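Friday website chores (the ones I keep putting off)

I run my little pottery-class site myself from the kitchen table, and I've finally got a routine that keeps it from turning into a junk drawer. Once a week, coffee first, then I go through the same jobs in the same order.

Start with the pictures. When I looked in May I had 3534 files in my media folder, and I swear half of them were the same mug. I shrink everything before it goes up now. If a photo is over 200 KB, it gets squeezed again, and the home page loads so much faster on my phone!

Next, click your own menu. All of it. Mine had a link to a class I stopped teaching ages ago, and people were still emailing me about it. I keep the menu to six items these days, and if I want to add one, something else has to go.

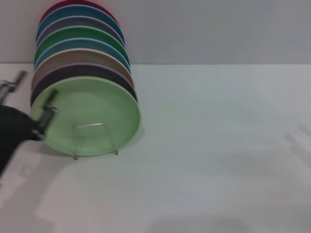 Then there's the contact form. Send yourself a message through it every single week. Mine quit working after an update and I only found out when Abimbola Tijani, who takes my evening class, asked why I was ignoring her (I wasn't, I promise).

Backups! I download a copy to my laptop and put a second one on a stick that lives in the desk. Name the folder with the month so you aren't guessing later.

Last thing, read your About page out loud. If you run out of breath, chop the sentence. I cut mine down to a couple of short paragraphs and moved the testimonials up to where people can see them, and I've been getting more sign-ups from the page ever since.

Still to sort out: the newsletter box, which looks terrible on a tablet.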